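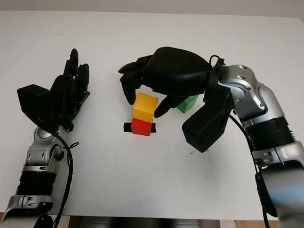
Baltasar Tapia
October 2025

I have been stacking cubes by remote control for a good part of this month, and several people asked me what I do all day. So I will write a thread. Red cube, yellow cube, green cube, always in this order, on the black mark.

The task has a name in our folder, "stack three". I wear gloves with sensors and hold my arms in front of me, and the two robot arms do the same as my arms, with a small delay. Everything is recorded. Later a model is trained on the recordings and it must do the stack without me.

The plan is 200 good demonstrations for this task. "Good" means the tower stands at the end, the red cube is on the mark, and I did not do anything stupid in the middle. The third condition is the one that costs me most of the repeats.

I should explain stupid. If I go down to a cube, hesitate, go up, go down again and then take it, the stack may be perfect, but the model also learns the hesitation. My first recordings in July were full of this. The policy trained on them hovered over the yellow cube like a person who forgot why he came into the kitchen.

Hortensia Henríquez, who did this work before me at Tarkmont, gave me a rule: decide with your hands on your knees, and move after. I look at where the three cubes are, I choose how I will take each one, and only then I start to record.

It is slower between the demonstrations and faster inside them. In July I needed 68 seconds for one stack. I will not say what I need now, I am a little superstitious with this.

Something I did not expect: the placing is easier than the letting go. When the cube is down, all the fingers must leave it, and they do not all leave in the same moment. If the thumb stays one instant longer, it pushes the top cube and the tower turns or falls.

My solution is to open the thumb first, only a little, then the others, and then to lift the whole hand straight up. Not back toward me. My natural movement is back toward me, and I had to unlearn it.
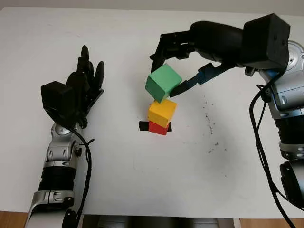 With the green cube there is one more difficulty. It is the last one, so an error there throws away all the work that came before. And I often pick it up a little crooked. For a long time I put it back down and took it again, to have it straight.

Hortensia told me to stop with that. If the cube is tilted in the hand, bring it over the yellow one as it is, let the low edge touch first and then roll the wrist until it lies flat. The model should see how one gets out of a bad grip, because it will have bad grips too.

I keep these demonstrations, but I write "tilted" in the notes. After the first 10 of them we trained a small test model, only to see. It was still clumsy, but when the cube was crooked it tried to turn the wrist, and the older one had never tried.

Somebody asked why the left hand does nothing. In this task it is parked, open, to the side. I still have to hold my own left arm in that position the whole time, so please believe me that it does something. My shoulder can confirm.

I try to park it in the same place, but I do not force it to the last centimeter. If it is too exact, the model can become sensitive to it. If it wanders, I see my own tiredness in the data. I watched one session from an evening and my left hand was slowly sinking, demonstration after demonstration, like a flag without wind.

So now I stop when the shoulder starts to talk to me. I do two short sessions and not one long. The numbers at the end of the day are the same.

A question about force came too. I do not feel the cube, no. The gloves measure my fingers and send nothing back. I judge by the eye and a little by the sound of the motors. In the beginning I squeezed much too hard, because when you feel nothing you think you hold nothing.

What helped: I practiced one afternoon with my own hands and the same cubes, with the lightest grip that still lifts them. Then I put on the gloves and tried to make the same shape with the fingers, without asking how hard it is.

For those who collect data themselves, some small habits. I move the cubes to new starting places after each stack, and I do it before I look at my notes, so that I do not arrange them in the comfortable way. Left to myself I put the green one always on the right.

I also write one line about each failed attempt. "Thumb late." "Red off mark." "Looked at phone." It takes a few seconds, and at the end of the week I can see which error is mine and which one is a calibration that moved.

All tasks together, we have 3,370 recordings in the set now. Not all of them are mine, and the stack is a small part. There is also pouring, folding and a drawer that I prefer not to discuss.

Next I will do the same stack with the left arm, and the right one parked. I am right-handed – so I expect to feel like in July again. Hortensia says she was cleaner with her left, because she had no bad habits there.

If you do this work too, write me how you release the last cube. I would like to compare, above all with people who have feedback in the gloves. I will answer tonight, after the second session.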